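Saturday, bench 2, Stuvent shop

Second pass at the tabletop sorting notes, mostly so I stop arguing with Ingvar from memory.

The claim, as written up by the Vemolow people, is that one open basket on a work surface is enough to keep the surface clear. Soft goods go in, table stays usable, everybody is happy. I have heard this about bins, trays, pegboards and the rolling cart that now lives behind the door holding paint cans. So I went in doubtful and I am still doubtful, but less about the basket itself than I was in August.

The basket first. Dark brown, tight weave, thick rounded rim, rectangular with soft corners. Manee calls it wicker. I think it is plastic and told her so, and we left it there. The rim is the good part of the design. Things dragged over it don't snag the way they do on the wire ones from Flendarum, which I would happily never see again.

The bad part is the inside. It is so dark down there that anything small and dark is gone as soon as it goes in. I lost a black marker in the last round and wrote the whole thing up in pencil. If this is supposed to be a basket people put things away in and then find them again, a pale liner would help. Ingvar says a liner is one more thing to wash. Fine, but he wasn't the one looking for the marker.

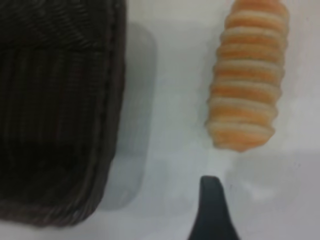
I kept the basket at the left of the white table for the whole session. Ingvar wanted it in the middle, which to my mind defeats the purpose, because then the basket is the clutter. On the left it leaves a decent stretch of table to work on. The cost is that a left-handed person will be reaching around it all day. Manee is left-handed and has views.

White top is staying. It shows every smudge, which people complain about, and I would rather see the smudge.

Now the striped piece, orange and cream, the ridged one. It goes by "the cone" on the sheet and "the stack" in Manee's notes, so anyone reading both should know it is one item. I don't care which name wins as long as we pick one. The Noiphan list has it under soft toys. I'm not convinced that category means anything. On that list it seems to cover whatever was left over after the other headings were used up.

What bothers me more is the condition. The surface has a matte look, a bit like crust, with dark specks on the bands. There is also a thin jagged line across the lower part of one of the orange bands that looks like a split to me. Manee thinks it's only a mark on the surface. Could be. Nothing in the old notes mentions it, but nothing in the old notes mentions condition at all, so that tells us very little. I would like it written down from now on, before we start guessing who did what to it.
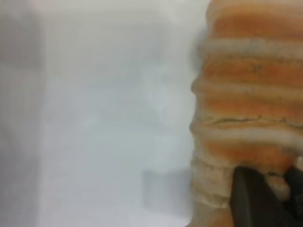
Should a piece with a line like that stay in the sorting set?

Keep it in for now, with a note on its card saying where the line is, and check it against the note each time the set comes out. If the line gets longer, pull the piece and swap in a spare.

Timing, for whatever it's worth. The plan said 40 minutes for the session with 4 resets. I don't trust the 40. It was picked because it fits before lunch. Setting the table back up is the slow bit and the plan treats it as free. I've asked for 70 next time. Ingvar thinks that's padding. He can run the next one with a timer and show me.

Other gripes, while I have the page open:

Whoever writes "tidy" in the results column, please say what you mean. Everything in the basket? Everything off the table? The two don't match, and half our disagreements come from there.

The Vemolow write-up has no table size in it. A basket this big on a small table is a different test.

Still to do: pale liner (I'll cut one from the leftover sheet if there's enough), card for the striped piece, basket on the right for one round so Manee can say whether it's better. New marker, not black.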